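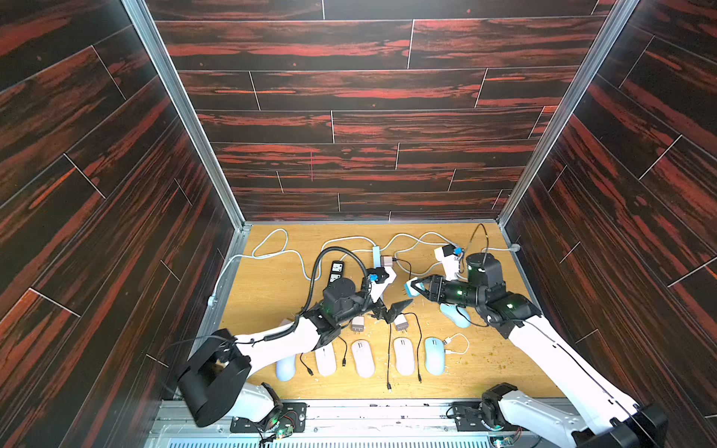
A visitor asked at the door whether the arms would be sorting real chargers and mice or just waving at people, and could the kids stand close enough to see the fingers close? Real ones, and yes, from behind the tape!

Open Day Walk-Through, Tandavar Cell, Brallthorpe Hall
Completed before doors, December

1. Emergency stop within reach of presenter: OK
Comment: pressed 3 times, both arms halted each time. Very satisfying.

2. Visitor line taped on floor: OK
Comment: 73 people booked, so please keep the left aisle clear for strollers.

3. Grip check, small items: OK
Comment: run at demo speed. I could watch this one all morning.

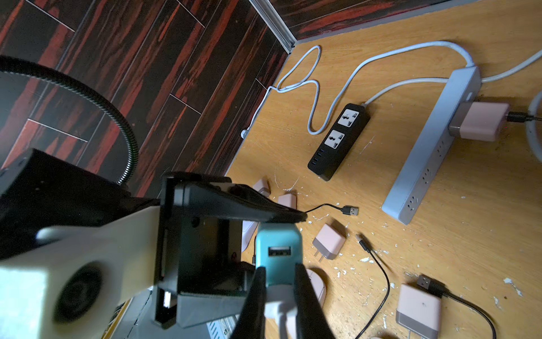
Right gripper with a teal USB charger.

4. Arm bases and rail bolts: OK
Comment: Vustico torque sheet signed and in the binder.

5. Housekeeping in the cell: ACTION
Comment: brush out before each session, please, and do the corners too. The pale shavings are thickest toward the lower center and right of the work surface, so start there. Keep the brush away from the circuit board on the front rail.

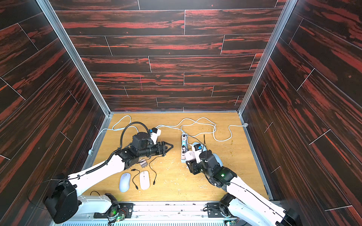

6. Power and cables: OK with note
Comment: the Sepúlveda group loved the plugging-in part last time, so we're giving it a full 5 minutes and a slower run. Anyone resetting between sessions should power down first and then straighten the leads. The long black cable looping past the blue mouse is the one to gather up, along with the loose USB connector below the small black strip.
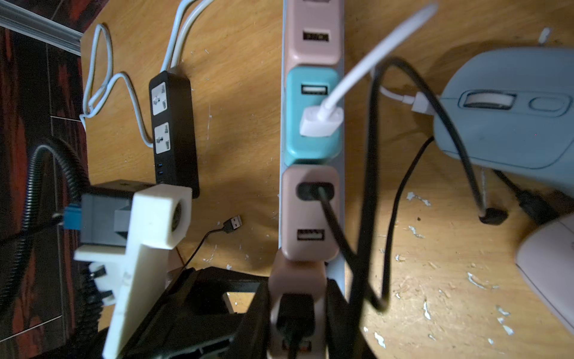

7. Presenter briefing: OK
Comment: all 3 presenters know the restart order. Questions from the crowd are welcome while the arms are moving (they always come then anyway), but hands stay outside the cell.

8. Spare safety glasses at front desk: OPEN
Comment: box not here yet. Recheck at 9:30.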